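Home Posts Replies Media Search

Wurnon Kitchen Robotics
Thread

1/ We are teaching a two-armed robot to do back-counter work in a tea shop. Most of October went to one job: taking a bag of dry stock, closing it up, and getting it into or out of a steel container without spilling.

2/ Every demonstration is done by a person first. For the bag work we do it by hand, at a real counter, with the view recorded from head height. Remote control comes second, on the same task, once we know which motions matter.

3/ Bags are hard. A cup has the same shape every time you pick it up. A bag changes shape as soon as you touch it, and the contents move when you twist the top.

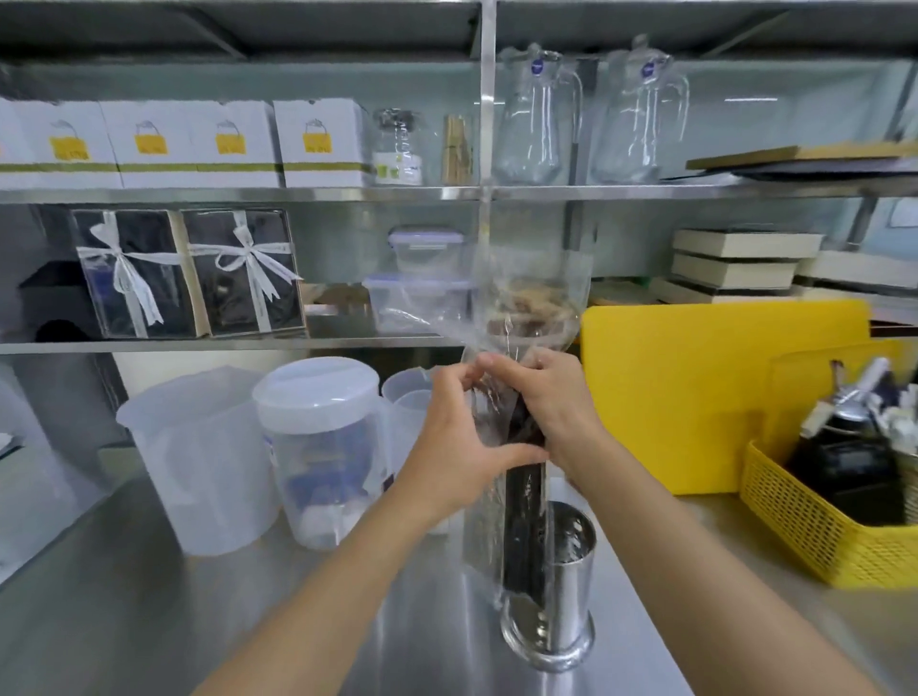
Vol. 4, No. 23

4/ Both hands are on the plastic near the middle of the bag, gathering it around the dark contents, with the lower end in the tall steel container. The grip is what we want the robot to learn. One hand alone lets the bag swing.

5/ We have 83 usable demonstrations of this step. We threw out nearly 30 more. The usual problem was a hand blocking the view of the twist. Those are no good for training, even if the bag was closed fine.

6/ We leave the shelves as the shop keeps them. Boxes, jars and pitchers stay where they are. An early set recorded at our Gilow site used a bare counter, and the policy trained on it did badly at the shop.

7/ Remote control is slower. The operator wears a headset and moves two handles, and there is no feel for how tight the plastic is. Our operators at Griltach take four times as long as they do by hand. We keep both kinds of data and label them separately.

8/ Advice if you are recording something similar: keep your wrists low, finish the twist before you move the bag, and hold still for a second at the end. The pause makes it much easier to mark where the step stops.

9/ Next is scooping from the container. Same counter, same head-height view. We will post the failure rate along with the good runs.

Recent from this account
Čierny gripper pads after a month of use
Why we label pauses
Remote control handles: what we changed
Pouring from a pitcher, first attempts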